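Member Newsletter: Park and Resort News

Changes to evening parade viewing and overnight packages at Surora

Surora will introduce reserved viewing for the Lantern Parade at the start of the summer season. The new arrangement applies to annual members, guests of the two resort hotels and day visitors who purchase a parade ticket in advance. Members are asked to read this notice before making plans for the summer, as several practices that have been in place for many seasons will change.

Until now, guests wishing to see the parade from the curb on Isaksson Street have taken their places well before the first float leaves the gate. Families with small children have found the wait long, and the shops and restaurants on that side of the street have been difficult to enter during the dinner period. The park received 388 written comments on the subject last season, and most asked for some form of assigned space.

Reserved viewing will be offered in two areas. The first is the raised lawn beside the Ginier Carousel, which will hold 1,041 guests when all sections are open. The second is the covered terrace at the lake end of the route, where seating is provided and where wheelchairs and strollers can be brought in without steps. Space along the remainder of the street will stay open to all guests at no charge.
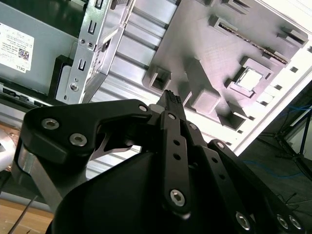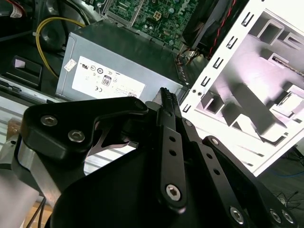
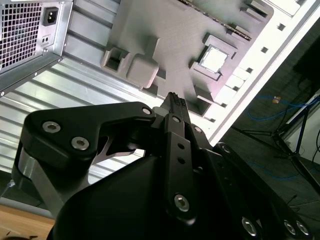
BRAMLEY, June

Reservations for the Lantern Parade will be accepted through the member page and at the Guest Services window inside the main gate. Members may reserve up to 50 days before their visit. Hotel guests may reserve for every night of their stay as soon as the room is confirmed. Day visitors will be offered the places that remain.

There is no fee for annual members, who may bring up to four guests on a single reservation. All persons named on the reservation must enter the viewing area together. Places not claimed by 8:15 p.m. will be released to guests waiting at the entrance - this includes places on the covered terrace.

The Bramley Hotel will also revise its Parade Night package. The package has included a buffet dinner in the Garden Room, parking and one souvenir lantern per room. From the start of the season it will include dinner, parking, a lantern for each child under twelve and reserved places on the lawn. Dinner will be served in two seatings, at 5:00 p.m. and 6:30 p.m. Guests who choose the later seating should allow time to walk from the hotel to the carousel, as the resort shuttle does not run on Isaksson Street once the route has been closed.

The hotel will set aside 100 rooms under the package on each parade night. Members receive the usual member rate, which cannot be combined with the school vacation discount. Existing bookings will be honored on the terms under which they were made, and guests holding them may ask the front desk to move them to the new package if rooms are available.

In the event of rain, the parade may be shortened or held later the same evening. A decision will be posted at the main gate and in both hotel lobbies by 7:30 p.m. If the parade is canceled, reservations will not carry over to another night, but day visitors who purchased a parade ticket will receive a refund to the original form of payment.

Folding chairs, large umbrellas and coolers are not permitted in either viewing area. Blankets may be used on the lawn. Service animals are welcome in all areas of the park.

Members with questions about accessible seating should contact Guest Services before reserving. Parade dates for the fall season will be published in the August newsletter, together with the opening hours of the Ginier Carousel after Labor Day.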